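Pre-purchase inspection, glassware pick cell
Site: Lorkstead, packing side
Filled in by: Slavica Stojanović
Date: Aug 17, 2022
For: equipment budget, second cell + spares

Notes typed up quick, ask me if something doesnt make sense.
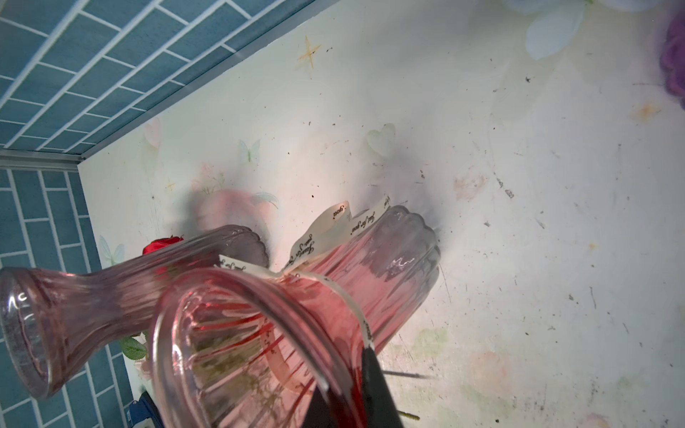
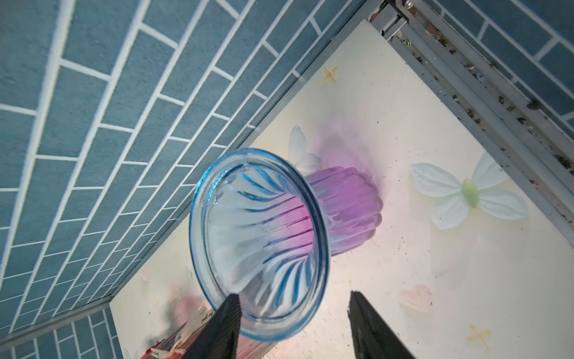

Vases on the printed board, black gripper fingers at the glass

1. Gripper fingers
Condition: OK for now
Comment: Tips still flat. No chips found when I wiped them down. No spares on the shelf, we ran out in July. Order 6 pairs, not 2 like last year. Hora quoted 32 a pair, 50 if we want the softer tip. Want the softer tip for glass. Get both prices in the budget line.

2. Board surface
Condition: FAIL, cleaning
Comment: Dark specks all over. Grit under glass = scratches and bad grip. Needs wipe down every shift, put it on the sheet. Replacement board should be plain, the hearts and butterflies make it harder to spot dirt.

3. Rails and edge strips
Condition: FAIL, cleaning
Comment: Grime and dust clumped in the rail grooves. Small bits in the corner too. Brush wont reach, need a narrow vacuum nozzle. Cheap, just buy it. For the second cell ask Gramden if covered rails are an option and what they add.

4. Loose items in work area
Condition: Fix
Comment: Flower stems, ribbon, packaging all in with the vases. Ribbon ends are a snag risk. Decide if we pick vases dressed or bare BEFORE we buy, it changes the gripper spec.

5. Grip force
Condition: Not checked
Comment: No gauge on site. Kongkaew rents one, waiting on teh price. Dont sign off the second cell without this.

6. E-stop and guarding
Condition: OK
Comment: Pressed, stopped, reset. Label is worn, reprint.

Breakage
Need a glass bin with a lid and 5 pairs of cut gloves, mixed sizes. Not in any budget yet, put under safety.

Still open
- Gramden lead time, in writing
- who pays freight on the fingers
- force gauge

Recheck items 2 and 3 after cleaning. S.S.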